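Workshop notebook – Besum kit evaluation, 29th January

Kit on trial: Besum tabletop picking kit, the mid-range bundle. Supplier is Skusavberg. We have it on loan until the end of the month after next, then we either pay or crate it up and send it back. Bench 2, the end nearest the roller door.

Continuing from the November notes, which covered the tender and why we dropped the two cheaper bundles. Those notes are still in the green folder and I won't repeat them, except to say the requirement hasn't changed: small consumer goods, mixed finishes, presented one at a time on a plain surface, picked and put into a tray without a person touching up the pose. Drernness want an answer on whether this class of kit can handle their returns line. Returns are the hard bit. New stock arrives in the same orientation every time and returns arrive however the customer left them.

What came with the kit: arm, controller, two-finger gripper with two sets of pads (grey rubber, and a softer foam-faced set), overhead camera with bracket, teach pendant, licence dongle, printed quick start guide. The suction add-on is a separate line on the quote and was not included. Guide says it was. Emailed Skusavberg to ask which is right. No reply as of packing up.

Power up was fine. Controller fan is loud for the first minute and then settles. Firmware was one version behind the one on the support page, so I updated it before doing anything else. Took longer than the progress bar suggested. The update wiped the saved network settings, so write those down first if you have to do it again. They're now on the sticker inside the controller lid.

Calibration. Ran the board routine twice. First pass came back with a warning about reprojection error and it was my fault, the board had a curl in one corner. Taped it flat to the offcut of melamine from the rack and the second pass went through clean. The routine asks you to move the board by hand between shots and gives you no idea how far is far enough. I went for a hand's width each time and a bit of tilt. Would like a better instruction than that in the manual.

Work area set to the whole of the pale table with the camera mount locked. Please don't lean on the upright. It will hold position but it takes a good while to stop swaying and the software doesn't wait for it.

Lighting is the one thing I kept fiddling with. The kit has no lamp of its own and the brochure says "normal indoor lighting", which is doing a lot of work. Left the overheads on, blinds down. Wrote the settings on the whiteboard so we can get back to them.

Afternoon was for the awkward items. The kit's detector is sold as needing no training per object, you show it an empty table, it learns the background, and anything that isn't background is fair game. It does well on coloured cartons and on the white mugs, which surprised me given the table. I left the black things for last as they are what Drernness see most complaints about: cases, sunglasses, cables, small accessories, often one dark thing sitting inside another dark thing.

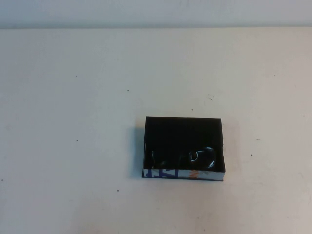 Senior technician, Oh
Automation bench, evaluation and fit-out

The open black box is a good test piece for us for that reason. Dark lining, dark contents, no lid, and the only strong colour on it is the blue and orange print on the front face. The lining swallows the light and the item lying in it is glossy, so what the camera gets is a few bright edges on the right-hand loop and not much else. I had trouble making out the shape on the monitor myself.

The detector found the box straight off. Outline was tight on all sides with the exposure at default, and the shadow on the left was not included in the mask, which is better than the kit we looked at in November managed. The grasp planner offered a pinch across the short side of the box, pads outside the walls. Sensible. Picked on the first go with the grey pads at low force. The walls are low so there isn't a lot of height to hold on to, and I'd want the approach height checked carefully before letting it run at full speed. I dropped it by 2 mm in the planner and left it there.

The contents were another matter. With the region of interest set to the inside of the box, the detector gave me nothing on default exposure. Raised the exposure a step at a time. It started to return a blob once the table was well overexposed, but the blob was the highlights on the glossy loop and it ignored the left-hand lobe altogether. The planner then proposed a grasp on the loop alone, one finger inside it. I stopped that one before it closed. On a pair of folded sunglasses that would be a good way to snap something, and Drernness would be paying for it.

Things tried, in order:

Foam pads in place of rubber. No effect on detection, obviously, but I wanted to know whether they fit between the item and the box wall. They don't, not with enough clearance to open. Rubber pads fit at the front only.

Desk lamp from the left, low. Lit the inner wall and put a second highlight across the item. The blob grew and then split in two. The software treated it as two objects and queued two picks.

Desk lamp with a sheet of baking paper over it. Better. Softer highlights, one blob most of the time, still short on the left.

Depth only, colour switched off. The depth map had a hole where the lining is. The glossy parts came through as noise. I half expected this and it matches what the spec sheet says in the small print about dark and shiny materials, on the last page.

Both, with the "dark objects" preset. This is the one Skusavberg pushed on the call. It lengthens the exposure and merges several shots. Cycle time goes up noticeably. It gave the best mask of the afternoon and the planner finally offered a grasp across the middle of the item, where the two sides join. I let it try at crawl speed. It touched, closed, and the force reading came up, then slipped off on the lift. Second attempt the same. Left it there.

So for this item: box yes, contents no, or not without help. If the returns procedure lets us move the box whole and tip the contents later, then the kit as supplied would cope. I'll put the question to Drernness in those words.

Specks on the table. The surface has picked up small dark marks and one scratch, and there are smudges toward the lower right of the camera view. I wondered if the detector would go after them. It didn't with the minimum object size at 200, which is the default (units are pixels, the manual doesn't say so but the pendant does). With the size turned down to catch small cable ties it started drawing circles around the dots. Wiping got rid of none of the ones I tried. Either we keep the threshold where it is or re-learn the background each morning. Re-learning takes under a minute and I'd sooner do that. Don't re-learn with anything still on the table, you'll spend ages wondering why it can't see it.

Software notes. The pick log exports as CSV and opens fine, 336 rows for the day including the aborted ones. Timestamps are in the controller's own time zone, which was set to somewhere in Europe. Fixed in settings, but the morning's rows are still wrong and I've left them. Aborted picks are logged as "complete – no object", the same label as a clean miss, so you can't separate them afterwards. That's a real nuisance for an evaluation and I've raised it as a defect. The pendant screen dims after a few minutes and the first tap to wake it also counts as a button press. Found this out with my thumb over Resume. Guard was up and nothing moved, but it needs to go in the risk assessment, and until Skusavberg change it the rule on this bench is to wake the pendant from the top corner where there's no button.

Price. The quote covers the kit, one day of on-site set-up and a year of support by email. Phone support is extra. The suction add-on is extra unless the guide turns out to be right. Spare pads are sold by the pair and the foam ones are already showing wear at the tips, so I'd cost in several sets a year. Overall nearly 2 months' saving on the manual station would be eaten up by integration labour, going on our rates, and I don't think their brochure figure allows for any.

Still to do:

Suction trial, if they send the cup. Flat carton faces first, then the printed front of the black box stood on its back.

Polarising film over the lens. There's a sheet in the optics drawer. Might knock down the highlights on the glossy item enough for the preset to do the rest.

Repeat the black-on-black pick with the box turned through ninety degrees so the long side faces the arm. The planner may find a different approach.

Full-speed run on cartons with the lid bin in place. Needs a second person at the stop button.

Chase the email about the guide. Ask about the log labels in the same message.

Arm parked and powered down, dongle in the key safe, lamp back on the desk it came from. Baking paper is in the second drawer, please leave it there.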